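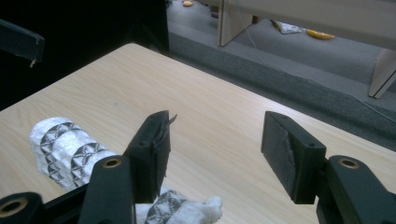

Troubleshooting > Grippers > Worn fingers

Cloth slipping out of the Flisten hand gripper

Symptom: fingers close, cloth comes halfway up, drops. We had 11 drops in one morning on folding work and blamed the operator. Wrong – it was the finger faces.

Look at the inner faces first. Scuffed patch, grey line running down it like a crack? Treat it as a crack until you know better. Check the front edges and top corners too, any frayed bits or slivers sticking up will snag thin fabric.

What to do

1. Power off, unplug the lead. Don't do this live, the fingers can snap shut.
2. Run a thumbnail down the line. If it catches, bin the finger. No glue.
3. Trim slivers with a sharp blade, cutting away from you. Wipe off the dust.
4. Wiggle each arm at the brass bushing. Should be next to no play. If it rocks, change the bushing aswell.
5. Fit new fingers as a pair, never one old one new.
6. Zero the opening in Rulemine, then do 3 test grabs on a crumpled cloth before going back to work.

How often? Ours went at 2,786 grabs. Acharya rate them for about 4,000 but thats on boxes. We now check every morning before the first run.

Spares are in the Rurov drawer, bottom left. Log the swap.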